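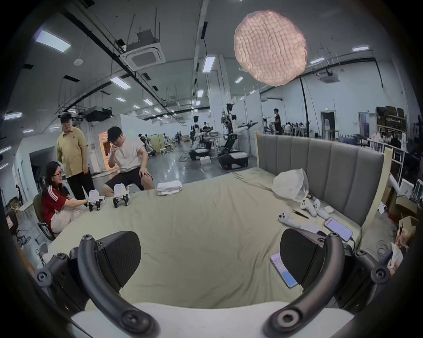

Everything out on the sheet before any of it gets put away.

Clearing off a bed that turned into a table
Posted by Zoi Moschos, 11/20/21

Quick one today. You know the bed. Towels at the back, phones charging on it, controllers, a bag of who knows what. Somebody needs to sleep there or you want to change the sheet, and it's all in the way. I do it in one pass now, takes me 5 minutes if I don't answer messages.

What you need
One shallow box or tray. One small pouch for little stuff. A bag for trash. That's it. I use a Mahawong tray from the kitchen, any tray will do.

1. Stop adding to it
Say it out loud if other people are in the room. Otherwise someone sets down a cup while your back is turned. Anyone sitting on the edge can stay there if they keep their stuff in their lap.

2. Phones first
Pick up each phone and ask whose it is. Don't guess. Follow the cable back to the wall before you pull anything, then coil it loose, about as wide as your hand. No tight wraps around the phone, that's how I killed the cable on my last one. Phones go on the nightstand, screen up.

3. Small sharp things
Tweezers, nail scissors, pins, screwdrivers. Straight in the pouch. Tweezers are the worst on a pale sheet with wrinkles in it, they slide into a fold and you find them with your leg. Run a flat hand over the sheet after. Slowly!

4. Controllers
All of them in the tray together, side by side, sticks up. Don't stack them. If they look the same put a dot of tape on the back of each one so you know which is paired to what. Yuzhen Shen left a comment on the July post saying she uses nail polish dots, also good and they dont peel.

5. Bags
Open every plastic bag. Even the see-through kind, you can't tell what's in them from outside. Empty it, sort it, fold the bag flat. I once threw out a bag with a charger in it so now I look.

6. Anything with legs or wheels
Little robots, toys, models. Off before you touch the sheet, because once you tug it they go over the side. Lift from the body, two hands, leg joints are not handles. Onto the floor against a wall or back in their own box if you have it. Turn them off first.

7. Towels last
If the stack is folded leave it folded. One hand under, one on top, carry it to the shelf in one go. If it slumped, refold just the top one, nobody is looking at the others.

8. The sheet
Pull from the headboard end toward the foot, then each side. Padded headboards hide stuff so push your fingers down the gap between the panels and the mattress. Coins, earbuds, pens. Then tuck.

If you're swapping the sheet, roll it inward from the sides so crumbs stay in the middle, and shake it outside.

Where the tray goes
Pick one spot and keep it. Mine is the low shelf by the door. If it lives on the bed you're back were you started by Monday.

Next post is the drawer under the bed. Bring a flashlight.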